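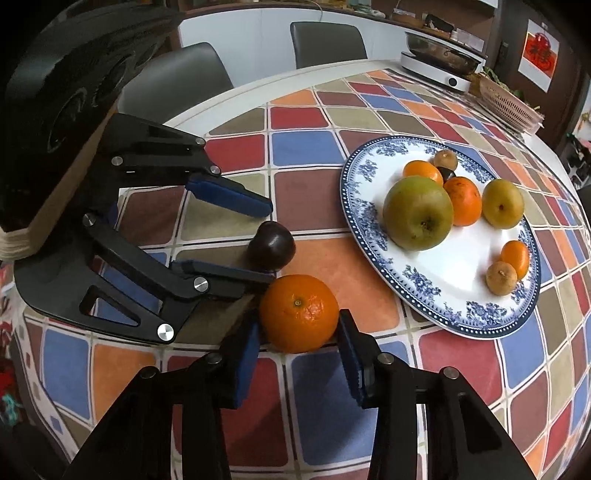 FOR IMMEDIATE RELEASE

Drakomia opens home table-setting collection to outside labs

Lirkach, 8 August 2025. Drakomia today released the first part of Sturkotetti, a set of two-handed demonstrations recorded in ordinary homes. First part covers one job only: fruit and plate. 770 demonstrations, 17 homes, all done by people holding a gripper in each hand. Download opens to registered labs this afternoon.

The job sounds small. Fruit on a dining table, a plate on the same table, get one onto the other. Or clear it again. Learning systems trained on single-arm data tend to go one piece at a time and park the other arm. People don't work like that. They hold a plum with the left while the right goes for the orange, they change hands, they change their mind. Sturkotetti keeps all of it, including the fumbles.

Why homes

Drakomia's earlier set, out in February, was recorded on one gray bench in one room. Models trained on it did fine on the bench. Put a patterned tablecloth underneath and success dropped hard. So the new collection went to people's own tables: printed cloths, shiny plates, a cooktop at the far end, chairs where the chairs are. Nothing gets cleared away except what would be in reach of an elbow.

Collectors are asked to vary the start. Fruit in a loose band in front of the plate, fruit close together, big pieces next to very small ones. Pears and mandarins are the easy end. Small round fruit is where the grip slips, and where more examples were wanted. Each collector trained for 60 minutes before there first recorded run.
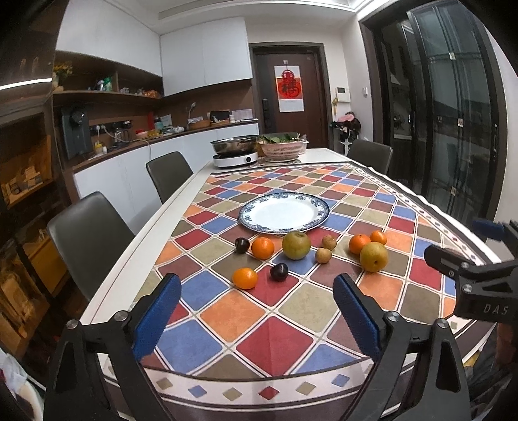

What is in the release

- 770 two-handed demonstrations, both grippers logged on one clock
- Video from each hand, plus jaw opening over time
- A one-line written instruction for each run ("put the pears on the plate")
- Failed and dropped runs, 455 of them, in a separate folder and not counted in the 770
- Start layouts tagged by fruit type and plate shape

What is not in it: force readings. Planned for the next part, no date yet. Also no baseline model this time, the training code is being cleaned up and will follow when its ready.

Access

Free for research and teaching. Commercial users need a license, terms on the Sturkotetti page. Labs already registered for the February set do not have to register again, the old login works. Homes are not named in the files, and every household signed off on its footage before release.

Hosting is by Dolan, the Lirkach data center operator, which also mirrors the bench set. Expect slow downloads the first day or two.

Next up

Cups and bowls. Recording has started, same grippers, same rules. Households in and near Lirkach that want to take part can sign up through the project page. Two hours at your table, paid. Stairs are OK, pets in another room please.

About Drakomia

Drakomia builds hand-held recording tools and training data for robots that work in homes. Based in Lirkach.

Press contact: Drakomia press desk, Lirkach. Stills and short clips on request.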